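**Juried group show: do I have to frame works on paper, and who pays if something gets damaged?**

Posted in Exhibiting & Selling by dotska_prints, 5 July 2022

I had two pieces accepted for a juried group show at the Flistcombe gallery, my first since I finished school. One is a monotype on heavy paper and the other is a necklace shown as a wall piece. The acceptance letter says work must arrive "ready to hang" and that the gallery "takes reasonable care." It doesn't mention insurance at all.

I priced the monotype at 610 and the necklace at 267, before commission. A custom frame would eat most of what I'd make on the print if it sold. Can I hang it with clips or magnets, or will they refuse it at the door? And if it gets damaged while it's there, is that my loss? I've read the contract twice and can't find an answer to either.

I also have to send an artist statement and they want it short. Mine is a page and a half.

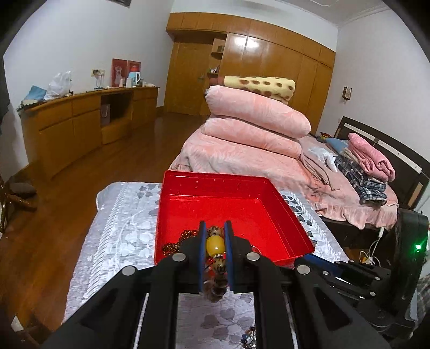
Drop-off is a week from Saturday, so I don't have time to order anything that takes a month. I don't have a car either, so the work goes by bus or by mail.

---

**holanda_studio**

I've hung shows at a small nonprofit space for several years, so this is from the other side of the desk.

"Ready to hang" nearly always means there is hardware on the back and the installer can put it on the wall without making decisions. For paper, most places read that as framed. Some accept magnets or clips if you ask first, and some like the look of it. Email them today with the size and the weight of the paper, and ask for a yes or no in writing. Don't turn up with it unframed and hope.

If they say it must be framed, you don't need a custom job. Buy a ready-made frame in a standard size and have a window mat cut to fit. The mat is the part that makes it look right. Use D-rings and wire on the back, with the wire set about a third of the way down, and put felt bumpers on the bottom corners. Skip sawtooth hangers – a lot of galleries won't take them. Acrylic is better than glass if you are mailing it.

On damage: if the contract doesn't say the gallery insures the work, assume it doesn't. Ask these in the same email:

- Is work insured while it's on the premises, and for what share of the price?
- Does that start at drop-off or at opening?
- Who covers it in transit, both ways?
- Is there a limit per piece?

The last place I worked had a limit of 800 per artist, and it only paid the artist's share after commission. Other places cover the full retail price. Get it in writing either way.

For the necklace, send a small diagram showing how it goes on the wall and include the pins or pegs you want used. Otherwise the installer will pick something from a drawer. Ask about a case too, if you'd worry about people touching it. 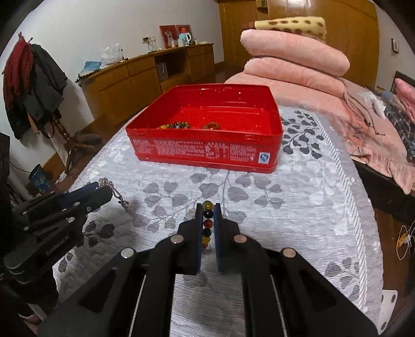
*A short strand of round beads, amber, black and reddish brown.*

Take your own pictures of both pieces, front and back, the night before they leave. Get a signed receipt at drop-off that lists each title and price. If you mail them, photograph the packing at each step and keep the box for the return trip.

---

**arkstead_ceramics**

Just frame it. I've never had a gallery pay for anything, so I wouldn't count on that. Thrift store frames are fine if you clean the glass.

---

**slow_press**

I'd disagree a little with the thrift store advice. It's fine for the frame itself, but throw out the old backing and mat, which are often acidic and will turn the paper brown over time. Hinge the print at the top with Japanese paper and wheat paste. No masking tape, and don't glue it down flat.

As for the statement, cut it down to what you made, what it's made of, and one thing you were thinking about while you made it. Mine for the January members' show was 32 words on a wall label and it was plenty. Leave out anything that could be about any artist. If they print a catalog they may ask for a longer version later, so save the page and a half.

Also check the pickup date. Some galleries charge storage after the show closes, and a few contracts say unclaimed work becomes theirs. That clause is usually near the end, under something dull like "Removal of Work."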